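Trays, Plates and Friction: Why Things Slide and Why They Stay Put

Carrying dishes to the table looks simple, but several forces act on them at once. This page explains those forces and gives a short experiment that can be done at home with a ruler, a tray and two spoons. An adult should check that the tray and plate used are not breakable.

What a force is

A force is a push or a pull. Gravity is a force that pulls everything toward the center of the Earth. When a plate sits on a table, gravity pulls the plate down and the table pushes up on it with the same strength. The two forces balance, and the plate does not move.

Friction is a different force. It acts where two surfaces touch, and it works against sliding. If you push a plate gently sideways and it does not move, friction is matching your push. If you push harder, there comes a point where friction can no longer match it. The plate slides.

Rough and smooth

Every surface has bumps, including surfaces that feel smooth. Most of the bumps are too small to see. Where two surfaces press together, they touch only at the tops of these bumps. Woven cloth has threads that cross over and under each other, so it is bumpy enough to feel with a fingertip. A glazed plate has very small bumps.

Friction depends on two main things:
the kinds of surfaces that are touching
how hard they are pressed together

A heavy plate is pressed against the table harder than a light one, so it takes a stronger push to start it sliding. The heavy plate also needs a stronger push to speed it up once it is moving.

What a rim does

A tray is a flat surface with an edge that stands up. The edge is called a rim. When a tray tips, gravity pulls the objects on it toward the low side. If friction is too weak to hold them, they slide until they meet the rim. The rim pushes back and stops them. A low rim will stop a spoon lying flat. A tall cup may tip over a low rim, as the rim pushes only on the bottom of the cup.

A plate has a rim too, often a sloping one. The middle part, lower than the rim, is called the well. Food collects in the well. Spoons often do not fit inside it, so they rest partly on the slope, where they can move more easily than on a level surface.

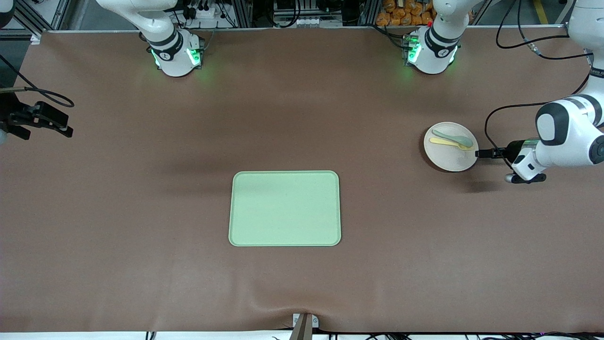

Solange Vieira: My class tried carrying spoons on a plate first and then on a tray, and the plate was harder. The long spoon kept swinging around when they walked. Could you explain why a long spoon does that?

The reason is balance. Every object has a balance point, also called its center of mass. For a spoon, the balance point is usually nearer to the bowl than to the tip of the handle, but this depends on its shape. A long handle that reaches past the edge of a plate can be bumped easily, and a small push at the far end of a handle has a large turning effect. Scientists call this turning effect torque. The farther the push is from the place where the spoon is supported, the greater the torque.

Stacking matters as well. A spoon that lies across another spoon touches it in only one or two small places. It can rock on those places and then slip.

Experiment: the slide angle

You will need a tray, a ruler, two spoons of different lengths, a dish towel, paper and a pencil.

1. Put the tray on a table and place one spoon flat in the middle, with its handle pointing toward one short side.
2. Stand the ruler upright at the other short side.
3. Lift that side slowly. Stop when the spoon starts to slide.
4. Write down the height of the lifted side.
5. Do the same thing two more times. Small differences are normal.
6. Repeat with the other spoon.
7. Lay the dish towel flat in the tray and test both spoons again.

Keep the speed of lifting the same each time. A jerk can start the spoon moving too early, and the result will be too low.

Reading your results

A greater height means that there was more friction between the spoon and the surface. Compare the bare tray with the towel. If the towel itself slides, write that down too, as the friction being tested is then between the towel and the tray.

Words to know

Center of mass: the balance point of an object.
Friction: a force that works against sliding.
Gravity: the force that pulls objects toward the Earth.
Torque: the turning effect of a force.
Well: the lower middle part of a plate.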